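Equipment Review: Bamuter Soft-Grip Finger Set for Light Handling Cells
Brindthorpe Technical Services, Equipment Evaluation Office

The Bamuter finger set is a replacement pair of black fingers for small electric grippers. The Office fitted one set to its food and small-goods handling cell and kept it in use through a full evaluation period. The findings below cover fitting, adjustment, cleaning and replacement. They do not cover the arm, which was reviewed separately. 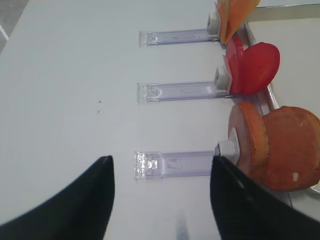
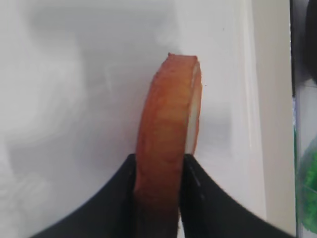
Brindthorpe, 18th January

Scope of the review

The Office was asked whether the set could replace the hard-faced fingers formerly fitted to the cell, and whether the cell's own operators could maintain it without outside service. The set was installed in December and completed 2,000 grip cycles before this report was prepared. Items handled included cut fruit and a range of light pieces set out on the white work surface. The apple slice held upright in the second picture is typical of the first group.

Fitting

Each finger is held by two screws and a locating pin. The supplied key is adequate, although its handle is short and the rear screw on the left finger is awkward to reach with the wrist in its home position. Operators should turn the wrist a quarter turn before starting. A first installation took 29 minutes, including removal of the old fingers and cleaning of the mounting faces. Later changes were completed in 17 minutes.

The printed instructions show the fingers from the rear only, and the left and right parts are marked on the inside of the mounting block, where the mark cannot be read once the part is in place. One finger was installed on the wrong side during the first attempt. The manufacturer should repeat the mark on an outer face.

Setup and adjustment

After fitting, the closed position must be taught again. The controller retains the value for the previous fingers and will accept it without a warning, so this step should be entered on the cell's changeover sheet. The Office used the following order:

Close the fingers at the lowest force setting with nothing between them.
Record the closed position and store it under a new tool name.
Check the tool center point against the reference block.
Run the three test items and adjust force for each one separately.

Force adjustment required the most time. Apple slices gripped at the setting used for firm items were marked at the peel, and the setting was lowered in small steps until the marks no longer appeared. Foam-like pieces required a wider opening on approach and a slower close. Thin upright discs could be held at a low setting provided the approach was square to the face; an approach even slightly off line tended to push the disc over.

The wrist camera did not require remounting. Its view takes in both fingertips and the surface between them, as the first picture shows, and this view is sufficient for checking alignment before a pick. The broad lower part of the fingers does take up much of the image when an item is held close, and operators who rely on the camera to confirm a grip should take this into account.

Cleaning and routine care

Fruit residue is the main concern. The fingers were wiped with a damp cloth after each session and removed for washing at the end of each week. Residue collects most readily where the finger meets the mounting block, and a narrow brush is needed there. None is supplied. The Office used a Gerkby bottle brush, which proved suitable.

Light scuffing of the contact faces is to be expected and did not affect grip in our tests. A cut or a lifted edge is a different matter, and a finger showing either should be withdrawn. Both fingers should be changed together, as a new finger paired with a worn one will hold an item off center.

Screw tension should be checked weekly. On one occasion the rear screw on the left side had backed out by almost a full turn, and the taught position had drifted as a result. No further loosening was recorded after the screws were refitted to the stated torque.

Supply and cost

Replacement pairs were obtained through Baluyot at a price of $90. Single fingers are not sold. Spare screws must be ordered as a separate item, and the locating pins are not available as spares at all.

Findings

The set is approved for use in light handling cells at Brindthorpe. It can be fitted and maintained by trained operators using ordinary tools. Approval is subject to the changeover sheet being revised to include the closed-position step, and to one spare pair being held at each cell.

The set is not approved for items with sharp edges, which were outside the scope of this review.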